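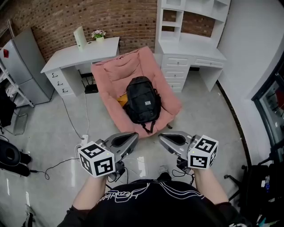

I bought the Duda lounge chair in October, after more than 200 evenings on a hard kitchen stool. I chose the pink one, with the tall rounded back, and it stands now in front of the two white desks at the brick wall. The arms are wide enough for a plate. The seat is deep, so a backpack sits in it very well, but my mother finds it difficult to stand up again. Assembly took me two hours, and one screw was missing. Granar sent it quickly. The fabric collects dust, I must brush it often. Four stars from me.

Liya Tesfamariam, 11/13/22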